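4.2 Scent, texture and what people say about them

We turn now to the part of the diary study that gave us the most pleasure to read, which was the free writing on scent and feel. Each participant had been sent a set of Trulen body care products (a foot balm, a hand cream, a shower oil and a rinse-off scrub) and had been asked to keep a diary for 5 weeks, writing as much or as little as they liked after each use. We collected 2487 entries in all. Of these, 1733 mentioned scent at least once, and in many of them scent was the very first thing the writer brought up, well before any word on whether the product had done its job.

We had half expected this. Anyone who has stood in a drugstore aisle unscrewing lids will know that the nose gets there first. What surprised us a little was how long scent stayed in the diaries. We had supposed that people would write about it in the first week, get used to it, and move on to softness or absorption. Some did, of course, but a good many kept coming back to it right through to the last week, and their words for it changed as they went along. A balm that was "minty" on the first evening became "like the candies in my aunt's purse" by the second week and "my going-to-bed smell" by the fourth. We have come to call this drift from naming to placing, and it showed up in every age group we looked at.

The foot balm deserves a paragraph to itself, because people were so frank about it. Feet are a part of the body that many of our participants admitted to ignoring from fall until spring, and quite a few began their first entry with something close to a confession. One woman wrote that her heels "had not been spoken to kindly in years." Another told us she had hidden the balm from her husband so that he would not tease her, and then found him using it. Entries on the balm ran longer than those on any other product, and they were also the most likely to describe a routine: socks laid out beforehand, a towel on the end of the bed, a favorite radio program. The hand cream, by contrast, was used on the move and written up in a hurry, often in a single line.

Texture words were harder to sort. The coding scheme we borrowed from the Stidcombe diaries has separate bins for "greasy" and "rich," and our participants plainly used both for the same sensation, depending on whether they liked it. Constanza Fuentealba, who coded the first batch of entries, suggested that we keep the two bins but add a note of the writer's overall mood in each entry, and this helped a great deal. Once mood was taken into account, "rich" turned up mostly in evening entries and "greasy" mostly in morning ones, when people had clothes to put on and a bus to catch. The product in the jar was the same at both ends of the day.

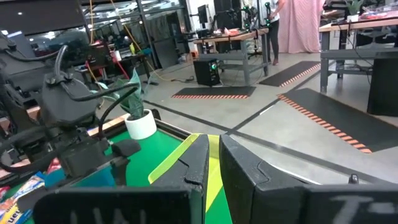 Figure 3. Green tabletop with potted plant.

Place mattered nearly as much as the hour. Participants who kept their products out in the open, where they passed them several times a day, wrote more entries than those who kept them in a cabinet or a drawer, and they were also kinder about the fragrance. Several said that the balm or cream had become part of a small corner they enjoyed looking at, and they told us what else was in it: a candle, a dish for rings, a bit of greenery such as the long-leaved plant in its little white pot in Figure 3. One participant from the Villalba group moved her hand cream from the bathroom to the kitchen windowsill in the third week and wrote about it daily from then on, having barely mentioned it before. We did not ask anyone to do this, and we wish now that the diary had included a question on where things were kept from the start.

A word should be said about packaging, although Section 4.4 takes it up more fully. The balm came as a twist-up stick, much like a lip balm but a good deal larger, and people found this either delightful or faintly silly. Those who had used the Iketti version, which comes in a flat tin, missed being able to scoop it out with a finger and said that the stick picked up lint from their socks. Others liked keeping their hands clean. Neither camp changed its mind over the course of the diary, and we have left both sets of comments in the full table of responses.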